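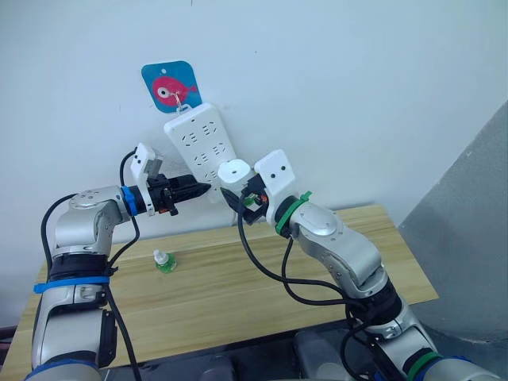

Print this page | E-mail this to a friend

Posted May 8, 2024 by the Irkonton Renter

Moved into the new flat in Irkonton on the weekend. Thread on what "fully modernised" means in a rental listing, for anyone else currently being outbid on a cupboard.

The kitchen has one power point. It is behind the fridge. The fridge uses it.

The bedroom has one as well, placed at the exact height of a person's shin, on the wall where the door opens. I assume the electrician was paid by the visit.

I rang Gitenlow, who manage the place, and asked about getting another put in. They said I could lodge a request through the portal. The portal wanted a photo of the fault. I sent them a photo of a wall.

Request closed in 6 minutes. Reason given: "no fault visible".

Lodged it again under "Other". Gitenlow's reply says the owner is happy to approve the work if I pay for it, and if I take it out when I leave. Take out a power point. Put the wall back how it was, please, with nothing in it.

Quote from the sparkie: $300, plus 20 for parking, plus a small sigh when he saw the switchboard.

So I've got power boards. The kettle and the toaster have a roster now. Toast is before seven.

My neighbour across the landing has been here 13 years and runs the whole lounge room off the hallway. She says you stop noticing the cord. She stepped over it while telling me this, without looking down, carrying a casserole.

Someone's asked about the Troncoso building round the corner. Looked at it in April. Lovely light, plenty of power points, colour of old mustard, and the bathroom was shared with a dentist.

Orkavach Street had a balcony. Only a balcony, as far as I could tell from the floor plan.

Rent inspection is next Tuesday. They've asked me to make sure all the power points are accessible. I'll need help with the fridge.

Print this page | E-mail this to a friend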